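Clothes Swap FAQ: what people ask me before they come

I've been running the Clunwood clothes swap for a while now and my inbox fills up with the same questions every December, so I finally sat down and typed out the answers. Have a read before you email me (but do still email me, I like the mail!).
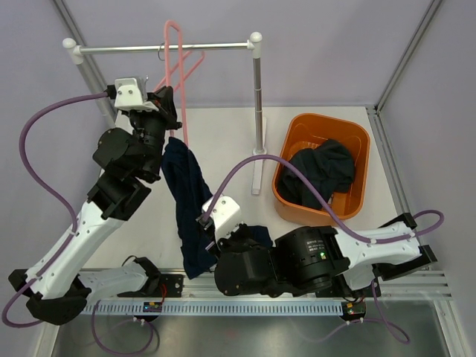 How does the swap work?

You bring clothes, you get one token per piece, and you spend the tokens on whatever you like. A winter coat costs 3 tokens and everything else costs one. I tried pricing things by brand the first year and it was a nightmare, people were arguing over cardigans, so never again.

How much can I bring?

Up to 30 pieces per person. I know, I know, your closet is bigger than that. Save the rest for next time.

What do you take?

Anything clean that you'd hand to a friend without blushing. Jeans, dresses, sweaters, kids' stuff, scarves, belts. Shoes are fine if the soles have life left in them. No underwear and no swimsuits, please. Socks only if they still have the tag on.

My sweater has a tiny hole. Can I still bring it?

Yes, just pin a note on it. Plenty of our regulars love to mend, and I've seen a moth-eaten wool sweater get grabbed in the first two minutes.

Do I need to bring hangers?

It helps a lot with coats and dresses. Put your initials on them if you want them back, otherwise they go in the pile and I can't promise a thing. Tees and jeans can come folded.

Can I try things on?

Sure! We have 2 changing corners with curtains and one long mirror. Wear leggings and a tank top and you can skip the line and try stuff on right by the racks.

What does it cost?

Three dollars at the door, kids free. That pays for the hall on Sawatzky Street and the coffee. Cash is easiest for me.

What if I don't use all my tokens?

Keep them, they're good at the next swap. I write the date on the back of each one, so please don't put them through the wash like I did with mine.

Where do the leftovers go?

Orest Hrynyshyn loads them into his van and drives them over to the thrift store on Ladarov Road the next morning. Last time it was over 100 pieces and he needed a second trip.

Can I drop off early?

Yes, any time in the hour before we open, by the side door. Please don't leave bags outside overnight, we lost a whole load to rain that way.

Page last updated 24/12/2025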